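The last bus up to Bronditz leaves the coast at twenty past four, and by the third bend I understood why the driver had told me to sit on the left. The road has no barrier on the seaward side. It climbs through olive terraces, then scrub, then a belt of chestnut woods where the air coming in at the window turned sharp enough for a sweater.

I was the only passenger to get off at the top. The village has 136 year-round residents, two churches and a square with a plane tree in the middle of it. The Theodorakopoulos guesthouse is on the uphill side, behind a green gate. My room had a narrow bed, a wool blanket and a window facing the valley. Dinner was chickpeas baked overnight with orange peel, and a half-liter of red wine I hadn't ordered and wasn't charged for.

Most people come in March, when the walking is good and the snow has drawn back to the ridge. The old mule track to Wodadlow starts behind the upper church and runs for 17 kilometers, nearly all of it paved with flat stones set on edge. I had planned on five hours. It took me seven, partly because a stretch below the pass had washed out and I had to drop down to the stream and climb back up through wet bracken.

Orestis Economou keeps bees on the far side of the pass and has walked the track since he was a boy. He was mending a wall when I came over the top. "Stay right at the spring," he told me. "The left path is prettier, but it ends at a cliff." He cut me a piece of comb with his pocketknife and went back to his stones.

Wodadlow is bigger, with more than 2,000 people, a bank and a bakery that opens at six. After the quiet of the track it felt like a city. I drank two coffees standing up and bought a bag of sesame rings for the road down to Bresmont, where the trains are. 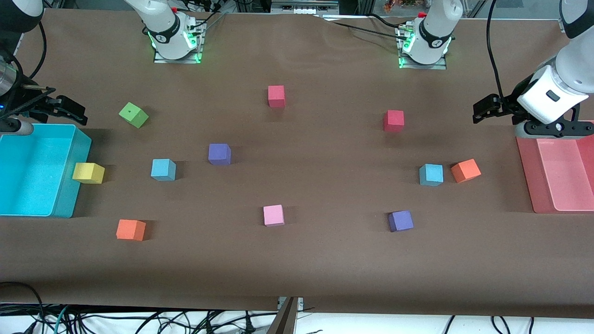 If You Go

Buses to Bronditz run 3 times a day from the harbor – pay the driver in cash. The guesthouse takes bookings by phone only. Carry water, as the spring below the pass can run dry by midsummer.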